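Course notes, week 5: Learning to tidy a table from demonstrations
Sunday, January 29, 2023
By the course staff, Trundberg Robotics Laboratory

Search this site Enter keywords Go
Print this page | E-mail this page

These notes continue from the part about behavior cloning. Please read them together with the Greva report, which is in the course folder. The exercise at the end is for February.

1. The question

In behavior cloning we ask the policy to copy the action which the operator took in the same state. Small errors add up, and after some seconds the arm is in a place where no operator has ever been. In the Greva study the question was practical: if we have only a limited number of demonstrations, is it better to record many full clean-ups, or fewer clean-ups and also short corrections?

2. The data

The authors recorded 784 demonstrations. Each one is a single object brought from the table to the bin. The starting positions were drawn before each session, so the operator could not choose an easy one. A part of the set are corrections: the arm was placed by purpose in a bad position, for example too far to the side of the object, and the operator had to recover from there.

The policy predicts a short chunk of actions and carries out only the first half of it before it looks again. With the full chunk the motion was smoother, but the closing of the fingers came too late for thin objects.

3. Hard objects

Clear plastic is difficult for two reasons. The depth values on it are often missing, and a soft wrapper has no fixed shape, so a grasp point learned on one day does not exist on the next day. A bottle has a fixed shape but it can roll when one finger touches it first. For this reason the two are reported in separate rows of the table and should not be averaged. 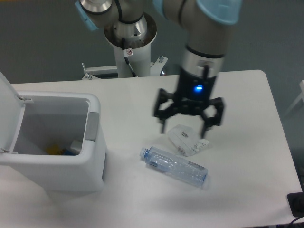 With the wrapper, the open fingers must come down low and close near the table surface. Dinholm commented that the corrections perhaps help only because they contain more low positions of the gripper, and that a fair test would add the same number of low positions to the full clean-ups. We find this a good objection. The report does not answer it.

4. Result

The policy with corrections failed on the wrapper in 3 trials of 17. The policy without them failed in more than half. For the bottle the difference was small, and we would not build an argument on it.

5. Exercise

Write down how you would divide the demonstrations to test the objection in part 3. State which quantity you keep equal and which one you change. One page is enough. Hand it in at the Hendricks room before the February session.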